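Flondden Opens Its Sort-and-Swap Room in July, and I Can't Wait to Show You Around

FOR IMMEDIATE RELEASE

Hi everybody! Savvas Giannakopoulos here, writing on behalf of Flondden, the little household goods exchange on Leone Street. I usually leave the announcements to people with better grammar, but I've been living and breathing bins for most of a year, so this one's mine.

Starting in July, our back room will be open to the public as a sort-and-swap. You bring in the kitchen odds and ends you don't use (scoops, spatulas, funnels, jar lids, the second can opener), we sort them into big bins, and you go home with whatever you do need. No money changes hands for small items. Larger pieces, like mixers and stockpots, stay out front in the regular shop with a price tag on them, same as always.

The idea came out of a pretty ordinary mess. When we took over the old Samolard hardware store, the basement was full of boxes that had been dropped off and never opened. We started in on them last winter and logged 1427 usable items before we ran out of shelf. 1427! And that was mostly drawer stuff, the kind of thing people toss when they move and then buy again a month later. I found the exact measuring cup my mother had when I was a kid and yes, I took it home. I put my old one in its place, so we're even.

So we changed how we store it all. Shelves were a disaster for small things, they'd roll to the back and you'd need a flashlight to find a cookie cutter. Bins work so much better. They're big and plain and you can get right in there with both arms. We went with tall sides so nothing hops out when you're digging, and we set them at table height, which my back would like to thank the whole team for.

Vinzenz Bachmann came up with the system for what goes where, and I fought him on it for weeks before giving in (he was right, fine). Everything is sorted by what your hand does with it. Scooping goes together, cutting goes together, stirring goes together. It sounds goofy until you need something to get flour out of a bag and you don't care one bit whether it was sold as a flour scoop or a coffee scoop or a thing for dog food. Anything with a sharp edge is kept behind the counter, so just ask for it.

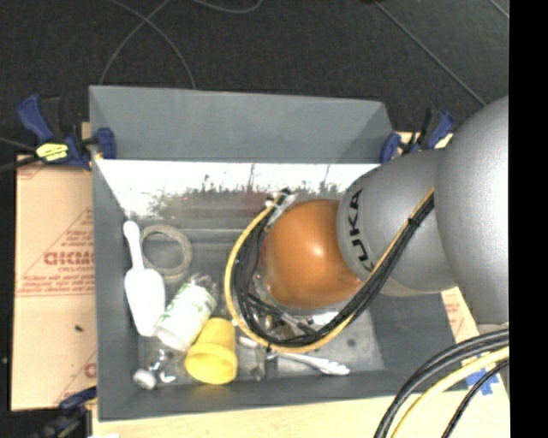 Vinzenz would like it known that the white plastic scoop is exactly the sort of thing he hopes people will bring, and that he'd take a plain one over a fancy gadget any day. "People apologize for bringing in the boring stuff," he told me, "and the boring stuff is gone by lunchtime." He also asks that everything come in washed and dried, please, and that you peel off any price stickers.

The room will open at 10 in the morning and close at 4, and you can drop things off any time the front shop is open. There are 2 drop-off spots, one by the front register and one at the side door on the parking lot, for those of you hauling a whole carload. Please don't leave boxes outside overnight. The raccoons here are very organized.

We've had 136 households sign up for early drop-off already, and our goal is to have 2000 items moving through the bins by the end of the first season. The Grasis bakery next door is bringing coffee and rolls on opening morning, so come hungry, and bring that drawer you've been avoiding!

If you're with a newspaper, a neighborhood newsletter or a radio show and you'd like to come see the room before it opens, stop in at the register and ask for me or Vinzenz. We're happy to walk you through it and you'll probably leave with a spatula.

136 shares | 2 comments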